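Part 4: Covering a work table

I wrote this section after covering the big table in our Prumden shop, and then again after Khang Quan borrowed my notes for the one at Jirkcombe and called me with a list of things I'd left out. So it's longer now! Read it through once before you cut anything.

You'll need the Kuusk cover sheet, a tape measure, a soft cloth, a sharp knife and the clips from bag 74.

1. Clear the table and wipe it down. Let it dry completely, even if you're in a hurry (I always am).

2. Measure the top both ways and add a hand's width on every side. My first sheet was cut to 213 cm and I wished I'd left more.

3. Unroll the sheet on the floor and leave it overnight. It has a memory from the roll, and a night flat gets most of that out.

4. Lay it over the table with the matte side up and smooth from the middle toward the edges with the cloth.

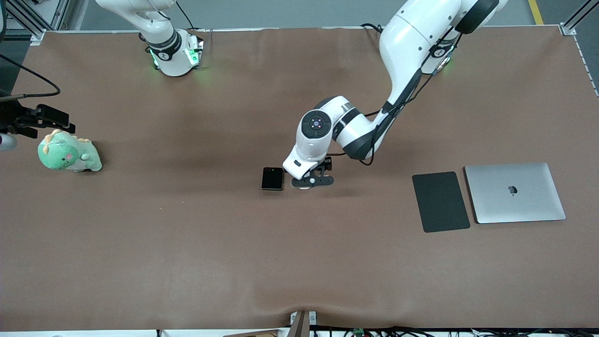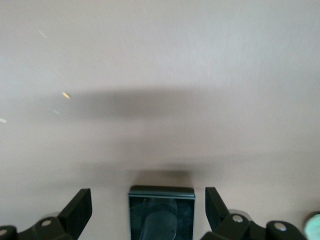 5. Clip the long side first, starting at the center and working out to the corners. Then go to the opposite side and pull gently - firm, but don't lean your whole weight on it.

6. Do the short sides last, fold the corners under like you would on a bed, and clip those too.

Caution: always cut away from yourself, and never trim the sheet while it's on the table. I have a long scratch in a very nice tabletop to remind me of this.

Note: small wrinkles usually relax after a day or two. If one is still bugging you on Monday, undo the nearest clips, smooth it out and clip again. Laine Kalniņš uses a hair dryer on low for the stubborn ones, and she gets lovely results, but keep it moving or the sheet will go shiny.

Spare clips are part 101 in the Porkbridge catalog, and the sheet itself is 2269. Order the clips by the bag, you will lose a few under the bench.

Cleaning is covered in Part 5.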